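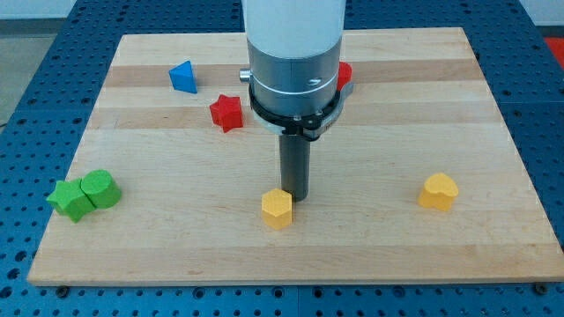
Figure 2. Work table with wooden board.

3.2 Noise and reported concentration

The second part of the study looked at how background noise affected people doing quiet work in shared workshops. Twenty-two adults took part at two sites, Suvonholm and Linitz. All of them had used their workshop for at least one year and none reported a hearing problem.

Each person kept a diary for eight weeks. At the end of every visit they noted the task, the time spent on it and how easy it had been to concentrate, on a scale of one to five. Sound levels were logged at three fixed points in each building. This gave 300 diary entries that could be matched to a sound reading.

Steady noise, such as ventilation, had little effect on the scores. Sudden noise did. Entries made on visits with frequent bangs or shouting were scored lower at both sites, and the drop was larger for measuring and marking out than for sanding. Garside and Yeom found a similar pattern in school art rooms.

Entries from December were left out at Linitz, where the heating was being replaced. Putting them back in did not change the direction of the result. Diaries were coded by Rafferty and checked by Kemppainen, and differences were settled by discussion.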